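Door closes by itself after we put new floor
Asked by Imke Diekmann, 2009-03-23
Category: Home and repair > Doors and windows
Viewed 345 times, 3 answers

Hello to all. We moved in our flat in Wiltarar last May, and in the winter we let a firm put a new wooden floor in the hallway and the small room behind it. Since then the door of the small room does not stay open. I open it, I let it go, and it goes slowly back until it is almost closed. Before the new floor it stayed where I left it.

The man from the firm (Rieger) took the door out to cut a bit from the bottom and hung it again the same day. He says the floor is level and the building is old, so it is the walls. I measured the gap under the door with a ruler. When the door is closed I have 5 mm on the hinge side and a little more on the handle side.

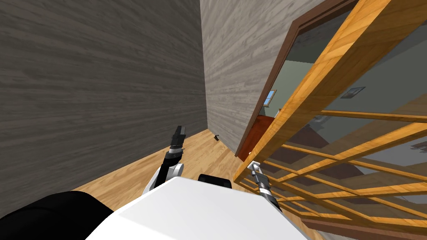

I don't want to use a rubber wedge every day, I have my hands full with washing when I go in there. My neighbor told me to bend the hinge pin with a hammer, but I am afraid to break something. Is this a normal thing to do? And is it the mistake of the firm or not? I would like to know before I call them again, the last time I waited 32 minutes on the phone.

Answer 1, by druro_fan
get a door stop

Answer 2, by Loltedance (126 answers)
A door that moves alone is hanging on hinges that are not exactly one above the other. The floor has nothing to do with it, as long as the door doesn't touch it. When he hung the door again, perhaps one hinge got screwed in a little different than before. It needs very little.

Take a spirit level, the longest you can borrow, and hold it against the side of the frame where the hinges are. Do it two times: once on the side you see from the hallway, and once on the inner face of the frame, with the door open. If the frame is straight in both directions, look at the hinges. Check first that all screws are tight. A loose screw in the top hinge is the most common thing, and you can repair it with a longer screw of the same thickness.

If the frame leans, you can put a piece of thin cardboard behind one of the hinges. Put a wedge under the door so it can't fall, loosen the screws of that hinge, slide the cardboard in, tighten again. Try with the bottom hinge first and look if it gets better or worse. It is cheap and you can always take it out.

The trick with the pin is real, I did it in my own kitchen. You take out only one pin, lay it on something hard outside (not on your new floor!) and give it a light hit in the middle. Then it has more friction and the door stays. But it works only with loose pins, so look first if yours come out at the top. Some hinges are made in one piece, and then please leave the hammer away.

About the firm — if they took the door down, I would ask them to come and look. Be friendly and say that it stayed open before. I can't tell you what is in your contract.

Answer 3, by M. from the third floor
I agree with the cardboard. We had the same with a Druromis door, a heavy one, and two layers behind the bottom hinge were enough. One layer did nothing. Also check after that it still closes properly, ours was rubbing at the top and I had to sand it a bit.

Comment by Imke Diekmann
Thank you very much. The top hinge had one screw that was turning and turning without getting tight. I will buy a longer one and write again how it went. The pins don't come out, so the hammer stays in the drawer.

Comment by Loltedance
If the longer screw also doesn't hold, fill the hole with wooden matches and glue, let it dry one night and screw again.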